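Undus Sampler
Adaptive MCMC library for R and Python

Undus is a compact library for drawing samples from posterior distributions. It takes a log-density function, runs several chains in parallel, and returns the draws together with the usual diagnostics. It is published by Prokopenko and maintained by Tormod Bråten and Reynaldo Ocampo.

What it does

You supply a function that returns the log of the density, up to a constant. If you can also supply the gradient, Undus will use it. If you can't, the library computes it by automatic differentiation for any model written with the supported functions. There are 54 of these, covering the common distributions, their link functions and the basic matrix operations. The full list is in the reference manual under "Supported functions".

Warm-up runs in two stages. The first finds a workable step size. The second estimates the scale of each parameter and adjusts the mass matrix. Both stages stop on their own, but you can set fixed lengths if you need runs that match exactly across machines.

Discrete parameters are not sampled directly. Sum them out of the density before passing it in. The manual has worked cases for mixtures, change points and hidden Markov models.

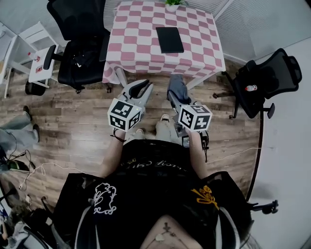 How many draws should I keep per chain?
The default is 500 after warm-up, and that is enough for posterior means and standard deviations in most regression models. If you report tail quantiles, look at the tail effective sample size in the summary table and raise the number until it settles.

Diagnostics

Every run reports split R-hat, bulk and tail effective sample size, the count of divergent transitions and the energy statistic for each chain. Values outside the recommended range are marked with an asterisk in the printed summary. The same values are stored in the result object, so a script can stop when one of them fails.

Divergences are kept with their parameter values – plot them against the group-level scale first, as that is where hierarchical models usually go wrong. A non-centered version of the normal hierarchical model is included as a template.

Editions

Undus Base is the sampler, the diagnostics and the plotting functions. It runs on one machine and uses as many cores as you allow.

Undus with Dretent adds the Dretent job runner, which sends chains to a cluster and collects the results. A failed chain is restarted from its last checkpoint with the same random number stream.

Both editions can be tried free for 30 days. No features are switched off during the trial, and saved results can still be opened after it ends.

Requirements

64-bit Linux, macOS or Windows
A C++17 compiler (only needed if you build from source)
R or Python, current or previous release

Changes in the March release

Faster gradients for the Cholesky factor
Chains with a constant parameter no longer return a missing R-hat
Fixed a crash when the data had 33 or more columns and no names
hendusgate_read() now accepts compressed files in the Hendusgate format

Licenses are sold per user. Classroom licenses cover one course and expire at the end of the term.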